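4. Recording packing demonstrations

Reading time: 2 minutes

This section covers the recording of box-packing examples with the hand-held gripper. It assumes that the Trorkeo recorder has been set up and calibrated as in section 3. Demonstrations recorded before calibration cannot be repaired later and must be deleted.

4.1 Preparing the work surface

1. Place an open cardboard box on the table, within easy reach of the operator.
2. Put a mix of soft and packaged items in and near the box. Soft toys, folded cloth, bags and foil packets are all suitable.
3. Leave other objects on the table. The Wotelura training set needs backgrounds that vary from one session to the next.
4. Check that both finger pads are clean and that the linkage arms open fully.

CAUTION: Keep fingers clear of the pivots when closing the gripper.

4.2 Recording

5. Hold the gripper over the box with the finger pads pointing forward and both pads in view.
6. Start the recording and wait 2 seconds before moving.
7. Grasp one item, move it, release it, and withdraw the gripper. One item is one demonstration.
8. Stop the recording. If an item is dropped, mark the take as "failed" — do not delete it. 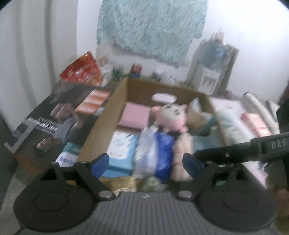 Thilini Sultana asked in November whether failed takes should count towards the session total, as her operators at Willems had been leaving them out. In her view a dropped bag followed by a second grasp taught the model more than another clean pick, and she wanted the two kinds stored together.

Failed takes do count. They are stored in the same folder and carry their own label. A session is complete at 200 demonstrations, whatever the mix.

4.3 Changing the layout

9. After every 5 demonstrations, move at least two items and turn the box slightly.
10. Do not tidy the items into rows. Overlapping items are wanted.

Note: Very thin packets may slip between the pads. Approach them from the short edge and close slowly.

4.4 Uploading

11. Connect the recorder and open Clakumico.
12. Select the session, enter the operator code and press Send. Leave the cable connected until the status line reads "Stored".

For error codes, see section 7.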